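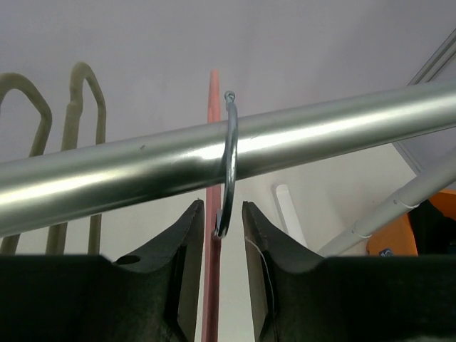 The gripper fingers up close at the rail, with a single metal ring hanging over the bar.

Serent: a two-armed laundry bench, built in a shared workshop, opens its plans in June

DROMINE. I've wanted to write one of these for ages, so please forgive me if I get the order wrong. The short version is that Serent, the pair of robot arms I've been building at the Hawthorne shared workshop in Dromine, is ready to be shown to people, and from June anyone who fancies building one can have the drawings, the wiring notes and the code for nothing. No sign-up, no newsletter. Just help yourself!

The longer version is that I hate hanging up washing. I live in a flat with no garden and one radiator worth the name, so everything goes on a rail, on hangers, every week, for ever. I'm not an engineer (I fit kitchens), but I've got a decent drill and I've had a bench at Hawthorne for a good while, and one wet Tuesday I decided to see how far a person could get with a small rail, some hangers and two arms.

Serent is small. It all sits on a white square table with three pale walls round it, and both arms bolt to an aluminium rail along the front. I went for a rail with grooves in it so I could slide things along whenever I changed my mind, and I changed my mind a lot. The left arm looks after the rack end and the right arm looks after the basket. That split came quite late. For months I had both arms trying to do everything, and they spent most of their time getting in each other's way.
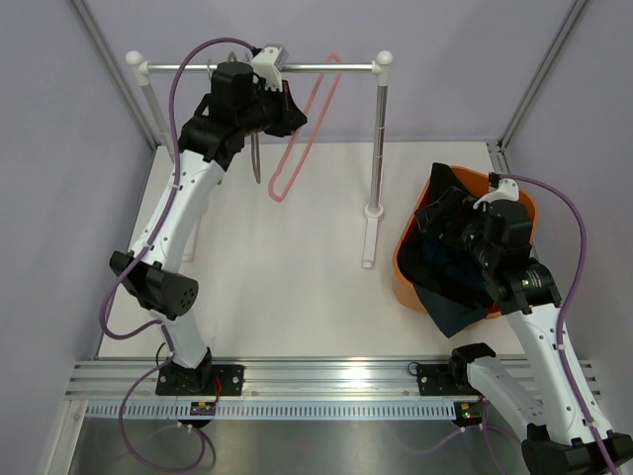 The basket is the hard bit, if I'm being fair to the rack. A hanger has a shape you can plan for. A heap of dark clothes hasn't got any shape at all, and one black sleeve looks very much like the next, especially late in the evening when you've stopped being able to tell them apart yourself. I've spent far more hours on getting hold of one thing and only one thing than on all the rest put together, and it's still the part I'd most like help with.

The fingers have had the most rebuilding. They started out hard and smooth, and anything thin slid straight off them. The set on there now has a dark matt surface and pointed tips that turn up and in towards each other, so they can get at a narrow hook or ring without knocking the whole lot along the bar. They pick up every loose thread going, so the build notes have a page on cleaning them, and I'd ask you to read it before you write to me about grip.

The cabling was another thing I got wrong. My first go had it clipped tight along the arms, very tidy, and it pulled at the wrist on every long reach. Now it's purple, it hangs in big daft loops, and it gives the arms all the room they want. Visitors always ask about the colour. It was the reel that was on offer.

Now for some numbers, as I'm told a press release should have a few. The rig has done 207 practice runs so far, each one written up in the log, the bad ones included. The parts came to 800 pounds on top of what I already had lying about, and the log has the full list so you can see where it went. The software is called Detolden, and it runs on an old desktop under the bench. It's slow. I'd sooner have it slow than have it flinging socks about.

You can come and see it. Hawthorne is opening its doors for an evening in June, starting at 7pm, and there's space for 40 people in the main room. I'll run the rig in short turns and answer whatever I can in between. There are also 11 places on a hands-on session afterwards, where you can drive the arms yourself, and those go to whoever puts their name on the sheet first. Under-sixteens are very welcome with a grown-up. Please tie back long hair and leave dangly scarves at the door.

If you're from a paper or a local site and you'd like a quieter look, ask at the Hawthorne front desk and I'll find you a time. Bring a shirt if you like, as I'm always short of different fabrics to try. Thick knits are best left at home for now, as the gripper can't get its fingers round them yet and I haven't worked out what to change.

Notes for editors: Serent is a hobby build and isn't for sale. The plans and Detolden may be copied, changed and passed on by anyone. Pictures may be used with a credit to Serent, Dromine.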